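Setting up a sorting job on the Tratia two-arm kit

I've had the Tratia on my bench since September, and the question I keep getting is how to go from "arms are bolted down" to "arms are putting stuff in bins." So this page picks up after assembly. If your frame isn't square yet, go back and fix that first, trust me!

What you need: the kit with both arms, a flat top (mine is wood), some small bins, and a pile of little parts you don't mind dropping. I got my bins from Nedness. They're cheap and they don't slide much, but any low bin will do.

Step 1. Power up one arm at a time. Wait for the left one to finish homing before you touch the switch for the right. I got impatient once and had to start over, and homing takes 97 seconds, so it's a boring mistake.

Step 2. Set the reach limits. Open the Bai software (it comes with the kit), go to Workspace, and drag each arm by hand to its farthest corner. Hit Save at each stop. Leave a strip in the middle that both arms can get to, but turn on "take turns" for that strip or they will bump knuckles.

Step 3. Teach the bins. Lower the gripper into the bin, press Mark, lift straight up, press Mark again. Go slow on the way down. Small bins have walls right where you don't want them, and the default finger opening is wide. I dropped mine to 200 on the opening slider and haven't clipped a wall since.

Step 4. Scatter a few parts on the open part of the table and run Pick at 100 on the speed setting. Keep them spread out a little for the first try. Once that works you can crowd them together, which is a lot more fun to watch (for me anyway, my family has opinions). 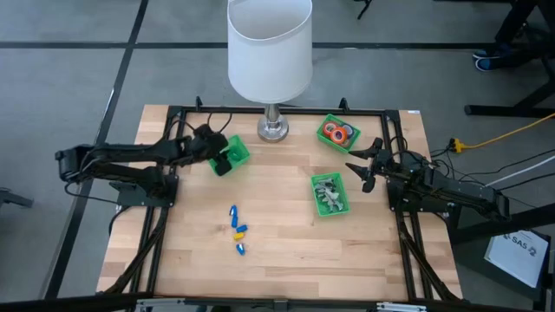
Left arm down in its bin, right arm with its gripper open. The blue and yellow pieces are out on the wood.

Step 5. Save the whole thing as a job and give it a name you'll recognize later. I have four called "test" and I regret it.

Is it worth the money? I paid $1,166 for mine, and the arms themselves feel solid. The software is the weak spot. Groreck sells a simpler kit with nicer menus, but you only get one arm, and I wanted two. My other gripe is the cables. Plan where they'll run before you bolt anything down, and leave enough slack for the full swing.

Next up I'll cover handing a part from one arm to the other. Still working on that one.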